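Notes from the open day at Prothero, Dokcombe, in March. I went with Siwan Yorath, who drove, and who should not be blamed for any of the opinions.

The flyer promised "small gears, up close, from blank to box." I buy small gears. I look after the running repairs on eleven old printing and folding machines, and I have been let down by small gears from four suppliers, one of them Prothero. So I wasn't there for the free pens. I wanted to see what they look at before a part goes out the door, and how hard they look.

We were let in at ten and pointed to the parts room first.

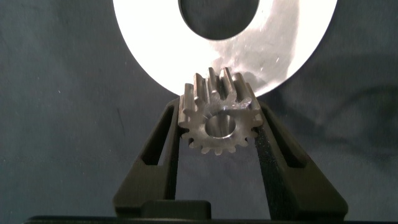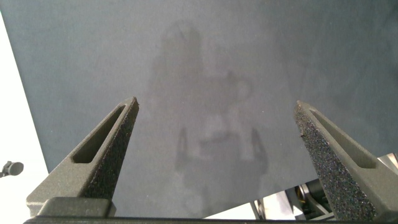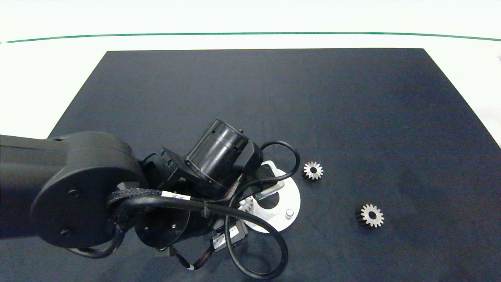 *Parts room, Prothero, Dokcombe. First picture: spur gear, with the large flat ring standing behind it. Second: the gray fabric surface. Third: the navy mat on the white tabletop.*

## The gear

I'll start with it because it was the best thing I saw all day and also the thing that bothers me most.

It's a plain spur gear, straight teeth, round bore, bare metal with no coating that I could see. The teeth look even. I went around the rim on the photo at home, blown up as big as my screen allows, and I couldn't find one that looked fatter or thinner than its neighbors. The inside of the bore looks smooth. There are faint machining marks running out across the flat part around the bore, and those don't worry me at all. A face that has been cut ought to look cut. I get more nervous when a cheap gear turns up with a mirror shine, as somebody may have polished away the evidence.

But look just above the bore, up toward the right. There's a rough whitish patch on the face. It could be a burr, it could be a chip, it could be something stuck to the metal. I'm not going to swear to any of them from a photograph. I asked Hefin Owen, who was answering questions in that room, whether a mark like that would pass. His answer was that it depends on the job. Fair enough, but it always depends on the job. If the gear sits on a shaft with a spacer pressed up against that face, a raised edge will hold the spacer off and the whole thing will run a hair out of true. If nothing touches the face, who cares? What I wanted to hear was which parts get the strict version and who decides. I asked twice and got the same pleasant answer twice.

I don't think he was dodging. I think he's used to visitors who want to know how many teeth it has.

Also, steel or aluminum? I can't tell from the picture, and the card handed out at the door said "metal components," so no help there. A card that costs nothing to print could say what the thing is made of.

## The ring behind it

There's a large flat metal ring or washer standing on edge behind the gear. Siwan thought it was a spacer for something big. My guess was a blank waiting to be cut into something else. We asked, and the fellow near the door said "that's a ring." So I can pass on with confidence that it's a ring.

I have mixed feelings about parts stood on edge. It's a nice way to show them, you get the whole round of the thing. At home I keep mine flat, in trays, each one in its own pocket, after a good one rolled off the bench in front of me and landed teeth first on concrete. I said so, and was told they keep theirs flat too, in the store. I'd have liked to see the store. It wasn't on the route.

## Surfaces

You can learn a fair bit about a shop from what it puts its parts down on, and Siwan got tired of me saying this before we'd even finished the first room.

The navy mat is a good choice of color. Bare metal shows up well on it, and so would a shaving or a speck of grit. It lies on a bright white tabletop, and the white helps too, if you have the patience to keep it that way. I've tried a white bench. It lasted until the first bottle of way oil. There's a thin green line along the far side of the white, and I took a liking to it for no reason I can defend. My own bench has an edge you find with your hip.

The gray fabric I'm less sold on. It's a soft-looking blue-gray, quite restful, and it would be lovely in a waiting room. Near bare gears I would rather have something I can wipe. Cloth picks up chips and holds on to them, and then one day you set down a part with a clean bore and pick up a part with a dirty one. I didn't see that happen at Prothero. I've seen it happen in my own shop, on a piece of old blanket I was very proud of at the time. If they only use it as a backdrop or to deaden noise, I take it all back, but when I asked what it was for I got a shrug and "it's always been there."

Light in the room was flat and white. Good for finding your way around, less good for finding a burr. You want a low lamp from one side so the raised bits throw a shadow. I brought my own flashlight and used it, and got some looks.

## The talk

At eleven there was a talk upstairs. It went on longer than advertised and the coffee ran out before it did. The main points, as I wrote them down:

- The firm has been cutting gears in Dokcombe since 2000.
- A normal run of a small spur gear is 2000 pieces.
- From each run they pull 2 for the full measuring treatment.

I put my hand up at the third one. Two, out of two thousand? The speaker said those were the fully measured ones and that others get looked over by eye and tried on a gauge. How many others? "A sensible sample." I wrote that down word for word. To be fair to them, plenty of firms do no better and a few do worse, and if your cutter is sharp and your setup doesn't move, the first and last piece of a run can tell you most of what happened in between. Most. My complaint is with the bad one in the middle, since that's the one I seem to be sent.

Then we had slides about the Brastdale line, their name for the new range of small gears, due out later in the year. The slides had the word "precision" on nearly every page and a tolerance on exactly none. A woman in front of us asked whether Brastdale gears would swap straight in for the old Gatura ones, which half the folding machines in the county still run on, mine included. The speaker said they were "designed with Gatura users in mind." Siwan wrote NO ANSWER on her pad and turned it so I could see.

I followed up on that one afterward, at the foot of the stairs. The honest worry with a Gatura replacement is the bore. The teeth are easy to match. The bore on the old ones is an odd size, and everybody who has tried to save a dollar has ended up with a sleeve, and then with a sleeve that creeps. Hefin Owen did know about this, I'll give him full credit. He went quite pink and talked for ten minutes about sleeves. It was the most useful ten minutes of the visit and it took place next to a fire extinguisher. He thinks Brastdale will come in two bores and that one of them will be the right one. He wouldn't put it in writing.

## Boxing up

The last stop was packing, and there isn't much to report. Gears go into paper first, then into a box with a label. I've had Prothero boxes where the paper had worn through in the mail and the parts had been rubbing together for three days. I mentioned it. They've changed the paper, they say. I asked for a sheet of the new stuff to take home and was given one without any fuss, so I've wrapped an old gear in it and left it rattling in a tin in the back of the van. Ask me in a month.

## Was it worth the drive?

For me, yes, with complaints. The gear teeth looked right, and teeth are hard to do. The navy mat has been copied already – mine's on order. I still don't know what they'd say about that rough patch on the face, and if I were running an open day for people who buy the things, I'd want an answer ready for it.

For anyone who doesn't buy gears, I'm less sure. Siwan's verdict was that she liked the ring and the parking. There was nothing to handle except the giveaway pens, and the route skipped the two places I'd have paid to see, the store and the measuring room. If they do it again, those are the doors to open.

Practical stuff, if you're thinking of the next one:

- Get there for ten. By noon the parts room was too full to stand and look at anything.
- Bring a flashlight and a loupe.
- Eat first.
- If you have Gatura machines, take an old gear along with its sleeve. Don't ask at the talk, ask at the stairs.

I've ordered a small batch of their current gears in the size I use most. When they come I'll run a fingernail around the bore edge of every one, both faces, and write down what I find.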